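Tabletop (furniture)

4 min read

A tabletop is the flat upper part of a table, carried by legs, trestles or a central pedestal. In joinery the word covers only the board itself. The frame that joins the legs below it is called the apron or rail, and many modern tables are made without one.

Construction

Solid tops are made from several boards glued edge to edge. Wide boards are seldom used alone, as a single board tends to cup when the air in the room changes. Wood moves mostly across the grain and very little along it, so a top must be held in a way that lets it widen and narrow through the year. Common fixings are the wooden button, the slotted bracket and the figure-of-eight plate. A top screwed tightly to its apron on all sides will often split in its first winter.

Veneered tops have a thin face of fine wood over a stable core. They move much less and can be fixed more firmly, but a worn edge is hard to repair.

Edges and thickness

The edge may be left square, rounded, or cut back on the underside. This last form, the under-bevel, makes a thick top look thinner from a standing position. The joiner Edgars Avotiņš used it on the Luik table of 1963, which had a top 180 cm long and was sold without an apron. Later copies by the Nastmont workshop kept the bevel but added two steel bars beneath to limit sagging.

Pale woods

Ash, birch, beech and maple are the usual choices for light tops. Their colour deepens with age, and a clear oil speeds the change. Soap finishes keep the wood paler but mark easily and must be renewed. Ülle Zariņš, in her survey of kitchen furniture, recorded 106 pale tops, of which 54 had been refinished at least once - most often after ring marks. 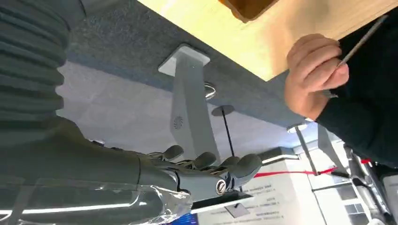 The underside is commonly left with a thinner finish than the face. This practice is disputed. Baiba Venckus holds that an unequal finish lets moisture enter one side faster and so encourages warping, while Dzintra Mets puts most warping down to poorly dried boards.

See also

Apron (furniture)
Trestle table
Wood movement
Felley joint

12 shares | 3 comments

Recently updated

Drop-leaf table
Soap finish
Breadboard end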